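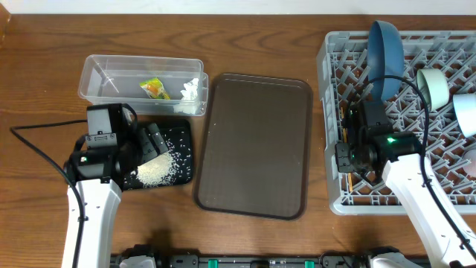
Two arms at the clearing-up table, with the dish rack on the right and the rice tray on the left.

The house rules at Fakley run to 12 pages, and the first thing Deepika Warrier will tell you about them is that they used to run to 29. She wrote most of the long version herself, over one January when the heating was out and she had, as she puts it, nothing to do but sit in a coat and worry. It had a section on shoelaces. It had two sections on coffee. People signed it on their first morning and then, as far as she could tell, never opened it again.

So she started over, with a pencil this time, sitting beside the tables while people worked and writing down only what she saw them do wrong (or, now and then, what she saw them do beautifully). The shorter book came out of that, and it has been copied and argued over by a fair number of other shops that have robots doing ordinary household chores on ordinary tabletops. I spent two days there this spring, and I came home and rearranged my own kitchen, so you can judge for yourself how persuasive she is.

The opening rule is about reach. Before anything goes on the table, the operator moves each arm by hand through the whole area it will need, with the power to the joints off, and watches what the cables do. Cables come up more than any other subject in the book. A loop that sits nicely when the arm is folded may sweep right across a bowl when the arm stretches out, and on the day I visited there was a thick black one arching over the blue dish in the rack. Deepika likes people to look at a cable like that and say out loud where it will go next. She doesn't mind a cable crossing the work. She minds a cable that has surprised somebody.

Then come the things on the table themselves, and here the rules get more interesting, at least to me. Rice has its own page. Loose grains travel, and a grain that works its way into a finger joint can sit there for weeks, so any session with rice ends with a soft brush and a flashlight. The grains are swept toward the operator, never toward the base. Tissue and small crinkly packets are on the next page, under a heading that just says "Light stuff," and the advice is to close the fingers slowly and stop early. Clear plastic gets a paragraph too – it shows the wood right through its walls, and a camera can have as much trouble finding the edge as you or I would.

Dinesh Poojary looks after the arms themselves, and he and Deepika have been disagreeing, very pleasantly, for as long as they've worked together. The current disagreement is over two-armed work. Her book says one arm should be still whenever the other is within a hand's width of it. Dinesh thinks this teaches bad habits.

"You don't hold your left hand still when you dry a cup," he told me, drying a cup. "You'd drop the cup."

He would like a rule about speed instead, with both arms slowing down together as they get close, and he has been keeping a log to make his case. It has 2,000 entries in it so far. Deepika has read every one and says she is nearly convinced, which Dinesh says is what she said last year.

They do agree about lights. The indicator on each arm has to be visible from where the operator stands, and if a dish or a stack of trays gets in the way, the dish moves. Nothing may be taped over a light or hung on an arm, however handy it looks as a hook. They agree about the stop button as well, which gets pressed at the start of every shift whether or not anything is wrong, so that everyone's hand remembers where it is.

A good deal of the book is just tidiness, the kind my grandmother would have recognized. Empty trays stay flat. Cups go in the rack on their sides only if the task calls for it. Sticks and skewers lie along the wall of the rack, and whoever loads them checks both ends before an arm goes anywhere near. New starters spend eight shifts loading and clearing by hand before they run a program, and most of them grumble about it, and Deepika lets them grumble.

The next edition is being put together now, and the rule on two-armed work is still in pencil. Dinesh has asked for a page of his own. She has offered him half.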